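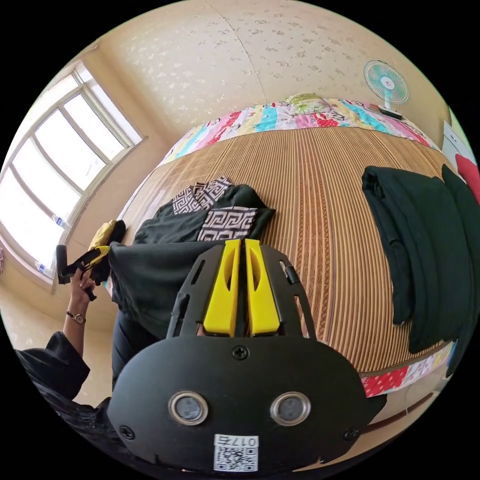
Figure 1. Bed with a striped bamboo sleeping mat, a patchwork quilt and a garment crumpled on the mat.

Kestach College
Domestic Studies, Unit 3: Textiles and Clothing in the Small Bedroom
Handout to accompany Lecture 2
Tutor: Kosmas Antoniadis
Issued January 16, 2023

Purpose of the handout
These notes cover the bed as a working surface, the handling of clothes awaiting storage, and the use of small furniture in a room with little floor space. They should be read before the practical class in the Vasilakis Room. Students who missed Lecture 1 should first obtain the notes on fibre types, as the terms used there are not explained again.

1. The bed as a working surface
In a small bedroom the bed is usually the largest flat area available. Sorting, folding and packing are therefore carried out on it, whatever other furniture the room contains. The surface should be prepared before any clothing is put down: quilts are drawn towards the far end, pillows are placed on top of them, and the cleared part is brushed by hand.

Figure 1 shows a suitable layout. The quilt and the small light green pillow are at the far end, and the mat provides the working area. The black garment with the meander panels is crumpled and would be the first item to be dealt with under the procedure in section 3.

2. Woven bamboo mats
A bamboo sleeping mat is firmer than a sheet and does not drag when a garment is turned over. It has some disadvantages. Slats that have split at the edge will catch knitted fabric, and fine threads may be pulled without the worker noticing. Run the palm along the direction of the slats, never across them, when checking for damage.

Care of the mat:
Wipe with a well-wrung cloth and dry in the shade.
Roll for storage, with the slats parallel to the roll. Do not fold.
Keep heavy bags and boxes off the mat at all times.
Replace the edging when the stitching opens.

Mats put away for the cold months should be inspected again in February, when damp is most often found in the practice rooms.

3. Procedure for a patterned garment
The meander, or Greek key, is a continuous border made of straight lines turning at right angles. It shows every error in folding, and it is used in this unit for that reason.

a) Hold the garment up by the shoulders or the waistband and let it hang.
b) Lay it face down and smooth it from the centre outwards.
c) Line up the pattern at the side seams. If the lines do not meet, check whether the fabric has been pulled off grain before refolding.
d) Fold along the edge of a patterned panel where the cut allows. A crease across the middle of a panel remains visible in wear.
e) Place plain garments beneath and patterned garments on top.

Garments with a finished weight above 380 g are to be folded in thirds. Lighter garments may be folded in half.

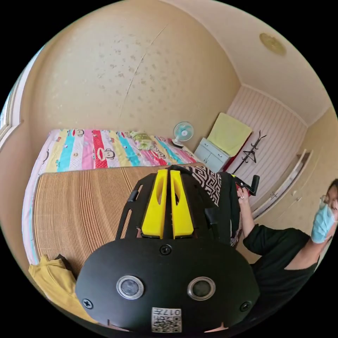
Figure 2. The bed with furniture beyond it: fan, cabinet and coat rack. The patterned cloth hangs over a black bag.

4. Furniture around the bed
Students should note how closely the pieces in Figure 2 stand to one another. The cabinet is beside the fan, and the coat rack comes next to the cabinet. A towel draped over a cabinet top, as seen in the figure, is acceptable as a dust cover provided that it does not hang in front of the doors.

A coat rack is intended for garments that will be worn again before washing. It should not take the place of a wardrobe. Curved hooks mark soft fabrics at the neck, and knitwear should be folded and kept flat.

5. Written work
Draw a plan of a bedroom known to you and mark the working surface, the storage and the route to the door. Add one page on how clothing moves through the room between washing and storage. Work is to be handed in at the Norkow Building, Room 31.

Reading
Stellik Course Reader, chapters 2 and 3. The section on lined garments may be omitted.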